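Delliven team fills a pretend bedroom with practice runs for its robot arm

A small group in Stokutcombe is teaching a robot arm to tidy up, and the whole classroom exists inside a computer. The Grindum project has been gathering practice runs in simulated rooms since July, and the team at Delliven says the collection has now passed 3000.

Each run is one short attempt at one small job. A person steers the arm through a simulated room, the software records every movement along with what the cameras would see, and the result goes into a growing library. Later, a learning program will study the lot and try to work out the moves for itself.

"You can drop something 50 times before morning tea and never have to bend down," said Amrit Tremblay, who leads the project. "I love that part. We keep the fumbles too, with a label on them, so the program sees what a bad grip looks like as well as a good one."

The bedroom has become a favourite with the people steering. It has a striped bedspread, a plaid bolster, a cactus on the dresser and plenty of odds and ends in different shapes and colours, and the small red piece is the one everyone wants a turn at.
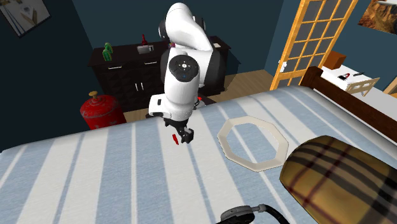
The simulated arm at work over the bed, with the red piece just beside its gripper. Render: Delliven

Its looping outline makes it a lovely challenge. A block can be picked up from almost any side, but a piece with a hook at one end and a hole in the middle asks the person steering to think about where the fingers should go — and two people will often choose quite different spots. Maksym Kobzar, who checks the recordings, is delighted when that happens.

"If we all did it the same way, the program would only learn one way," he said. "Golshifteh comes in from the side every time and I come in from above. Both go in the library."

Golshifteh Tehrani has steered around 80 of the bedroom runs herself. She works mostly from the close view, where the gripper's two black fingers show up clearly against a pale surface and small changes in angle are easier to judge.

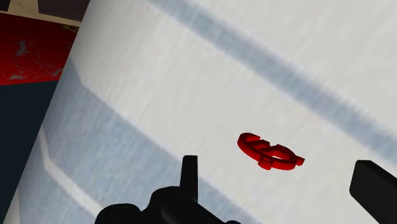
What comes next

The team will move on to 6 more rooms, starting with a kitchen built by Fatemeh Sadeghi at the Babaei studio. She has been asked for cluttered benches and awkward corners, and is happily obliging.

After that comes the first round of training. Tremblay expects early results to be clumsy and plans to show them anyway, at an open evening in Stokutcombe where visitors can take the controls and add a run of their own.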